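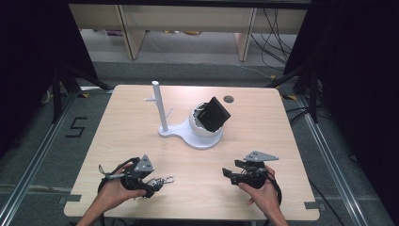

Speaker notes, Skarnbridge, 11 September 2021
Brian Kioko, with slides from Akinyi Shemweta

1. Open
Say who we are. The talk covers the Meltley handheld gripper pair, which we have had on trial since August. We paid list price for ours. Mention that early.

2. Finger pads
Two pads per gripper, facing each other. The pads are the part you will replace. Ask who in the room has used tape on theirs. Mwajuma wants the vendor to sell pads in bulk. Pause here.
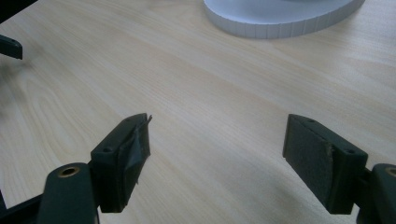 Slide 2: Finger pads, one with tape across its face.

Point out the screw holes on top of each pad block. Changing a pad takes 2 screws. Keep the screws in a dish.

3. Opening width
Read the spec line from the handout. Don't quote the old brochure. Scuffs on the pads are normal wear and the warranty doesn't cover them. 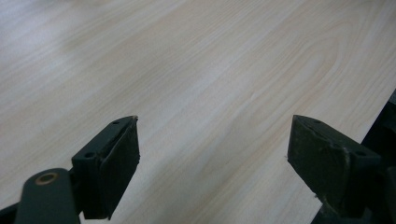
4. Thin and flat items
Flat things are harder than boxes. Come in low, close on an edge, then lift. Go slowly on this slide.
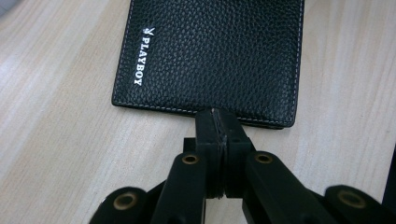 Photo: Gerrit Mabuza

A wallet is a fair test piece, with the bottom edge held between the fingertips. Kaushik sells a softer pad for leather. We haven't tried it.

5. Price and support
Service plan is 61 a month. Support answers by email only. Take questions, then hand over to Beatrice Kinyua.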